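[Plimham-list] Laundry room hours and the new machines

Keerthana Sastry
May 13, 2021

Hi all,
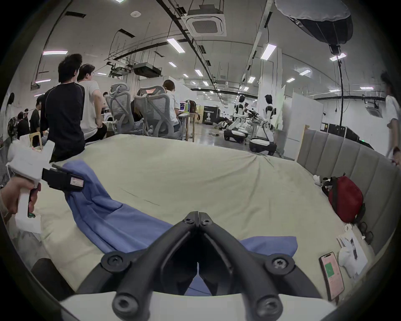
Replying to Yasmine's message from last night, quoted at the bottom. I have the lease file for the laundry room and went through it this morning, so I can answer most of it.

The hours first. The room is open from 7 in the morning to 10 at night. The sign on the door still says 9, which was the rule under the old management company. Ultwood changed it when they took over the building and did not change the sign. I have asked them for a new one. If you start a load at 9:45 it will finish, but the door locks at 10 and you will have to get your things in the morning. The lock is on a timer and the front desk cannot override it.

On the machines: the contract with Kuria runs out at the end of November. They own the washers and dryers, and we get a share of what goes into them. Under the contract they have to repair a machine within 23 days of a written report. A phone call does not count as a report. I think this is why the second dryer from the door sat broken for so long over the winter. Several people called and no one wrote. The address for written reports is on the sticker on the side of each machine, and you need to include the machine number. If you copy me I will keep a record of the date.

Yasmine asked about buying our own. I got one price, from Yalçınkaya, who did the machines in the building across the street. They quoted 3000 dollars per washer, installed, with the old one hauled away. That does not include dryers. Their dryer price depends on whether the vent has to be moved, and they would need to come and look at it. I would like a second quote before anyone gets attached to this one. If you know of a company that does small buildings, please send me the name off list.

The other thing to know is that if we own the machines we also fix the machines. Last year Kuria made 28 service visits here. Some of those were for coins stuck in the slot, which would go away if we used cards, but plenty were for belts and pumps.

On drying racks: yes, you can leave a rack up in the room overnight as long as it is against the back wall and has your apartment number on it. Racks in the hallway will be moved, since the fire inspector wrote us up for that once already.

Lint screens. Please clean them before and after. The vent run is long and it clogs easily.

The sink is for hand washing clothes. Please do not rinse paint brushes in it.

There is a box of unclaimed clothes on the shelf over the sink. Anything still in it at the end of the month goes to the thrift store. I saw a child's raincoat and a good set of pillowcases in there.

I will write again when I have the dryer price.

Keerthana

On the evening before, Yasmine Hajji wrote:

> Hello neighbors,
>
> A few questions about the laundry room. What time does it really
> close? I was locked out last week with a full load inside, and
> the sign says one thing and the door does another.
>
> Also, I put $262 into those machines last year. I added it up
> from my bank withdrawals, so it may be a little off. Has anyone
> looked into buying our own washers? It seems like we are paying
> for them over and over.
>
> Last, are we allowed to leave a drying rack in there overnight?
> Mine was folded up and put behind the door. I don't mind, but I
> would like to know the rule.
>
> Thanks,
> Yasmine

_______________________________________________
Plimham-list mailing list
To unsubscribe, send a blank message with "unsubscribe" in the subject line.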